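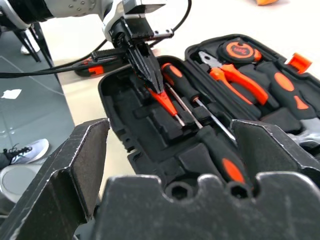 The blow-molded tool case is a hinged plastic box whose interior is formed into recesses, each matching the outline of one particular tool. It is sold with the tools already in it, and in most households it will never again look as orderly as it did in the store. The recesses are usually arranged in zones separated by molded walls, so that a black case may have a lower tray and an upper tray with a partition between them, and small notches along the outer wall whose purpose the owner is left to guess. Screwdrivers tend to end up lying diagonally across the lower tray, a red and orange handle at one angle and a longer black one at another, while the needle-nose pliers are on their way in or out from above. The case is also called a fitted case, a molded case or, among people who have owned one for more than a year, "the box it came in."

Construction

Most cases are made by blow molding, in which a tube of softened plastic is closed inside a mold and inflated against its walls. The result is a double-walled shell: a smooth or lightly textured outside, an inside full of ridges and slots, and a pocket of air in between. The air accounts for much of the bulk. A case holding 37 pieces can take up the shelf space of a small suitcase and weigh very little more than its contents.

Hinges are often part of the same piece of plastic, thinned along a line so that it bends. Latches are commonly separate parts that snap on, and snap off. A cheaper family of cases uses a thin vacuum-formed liner set into a plain box, and a more expensive one uses cut foam. Foam is quieter and grips better, though it sheds crumbs and remembers every tool that was ever forced into it sideways.

Layout

The designer of a case has to settle three matters for every tool: how deep it sits, how tightly it is held, and where a finger goes to get it out. The third is frequently settled last. A well-made recess has a finger relief, a wider scoop at the middle of the handle, so the tool can be pinched and lifted. Without one the owner turns the case over and hits it.

Retention is normally by friction. Small raised bumps pinch the shaft or the handle, and the tool goes in with a click. Screwdrivers are the easy case, being long, straight and forgiving. Pliers are harder. They have two handles that spring or sag apart, so a recess must either hold them fully closed or allow for some opinion on their part. Needle-nose pliers add a long thin jaw that has to find a long thin slot, and they are most easily returned point first and then laid down. Hex keys are given a graduated row of slots in which every key fits the slot of its larger neighbor.

Labels are rare. Some makers mold sizes into the plastic next to each slot, in black lettering on a black ground.

History

Fitted cases are much older than plastic. Drafting instruments, surgical kits and dueling pistols were all sold in wooden boxes with shaped and lined recesses, and the idea was the same: the box showed at a glance what was missing. The plastic version brought the arrangement to the discount aisle, where it also served as packaging and advertising. A set laid out in its tray looks larger than the same set in a bag, and piece counts rose to suit. Screwdriver bits have been of great help in this, since 40 of them fit in a space the size of a sandwich.

The Caststead home set, sold with a two-level tray, is fondly remembered by its owners for a recess that fit nothing in the box. Letters to the company suggested a tire gauge, a pencil and a missing tool. The later Yeon set dropped the recess and received letters asking where it had gone.

Use and misuse

In her handbook for apartment tenants, the repair teacher Seul-gi Jeon divides owners into those who return tools to their places and those who close the lid by kneeling on it. She recommends taking every tool out of a new case and putting it back once, before there is any need for it, and photographing the open tray. Her students in Nasik keep the photograph taped inside the lid.

Common complaints include the following.

A replacement tool almost never fits. Handles vary by brand and year, and a screwdriver with a slightly fatter grip will hold the lid open along its whole length.

The case cannot be carried upside down, or opened upside down, though many have identical faces and give no clue which is which.

Anything added later, such as a roll of tape, has to live on top of the other tools until it works its way into the hinge.

Alternatives

Open trays, canvas rolls, pegboards and the kitchen drawer all compete with the fitted case. The Skolard roll, a strip of stitched pockets, holds 10 hand tools and has the advantage of accepting tools of any make. Workshops that need to account for every item often cut their own foam in two colors, so that an empty recess shows up bright against the surface.

See also

Pegboard
Tool roll
Shadow board
Junk drawer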